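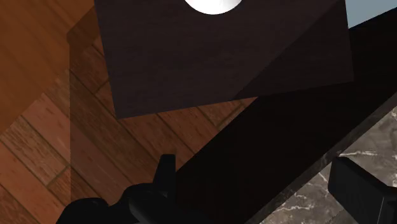 Dark timber block over a plank floor. Computer render.

August
By Milovan Kadrić

The Torkton folding market stall, reviewed

Our town's harvest market runs on borrowed tables, and last season I bought a Torkton stall to stop borrowing. I have used it for 18 market days now, selling jam and pickles two spots down from the Güneş bakery.

Setup takes me 9 minutes alone. The legs lock with a push pin and the canopy slides up on two poles. The pins are stiff at first — a bit of candle wax fixed mine.

The counter held every jar I own without sagging. Wind is the weak point. At the Etgate foreshore fair I had to tie the canopy to a fence, and the pegs supplied are too short for dry ground. I bought longer ones.

The colour has faded on the sunny side. I've seen the cheaper Clesitz stall up close and its counter flexes when you lean on it, though it is easier to carry.

I paid $800, with the side walls extra. For a fair or two a year, keep borrowing. If you trade most weeks, it's worth the money. Get the carry bag with wheels.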